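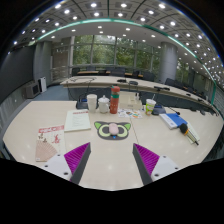 Kuvus sells its hand-held gripper kit on one claim: record people doing chores with it, train on the recordings, and a robot arm will manage the same chores in rooms it has never been in. The write-up that comes with the kit reports 1454 recordings and a tidy-up success rate I would love to believe. My doubts start with the tables. A conference table with a pink mouse sitting on a cat-shaped mouse pad, a lidded mug, a tall red bottle and a spread of cards and stickers is a fair test of clutter, and I give them credit for it. But the results table lumps rooms like that in with bare lab benches, and you can't pull them apart.

## What the numbers leave out

The headline trial is 102 attempts on the Pai arm. Only 31 were in rooms missing from the training set, and the write-up never says how many of those failed. The comparison with Drarnach's remote-control method gives Drarnach 400 recordings and doesn't try a matched amount, so I don't know what I'm meant to learn from it.

## The kit itself

Well made. The ridged magenta pads grip nicely and my wrist held out for about an hour. The Grolbridge software dropped two sessions and kept no log of either.

Worth buying if you want to collect your own data. As evidence for the method, I'd wait until someone outside Kuvus has run it.

Three out of five.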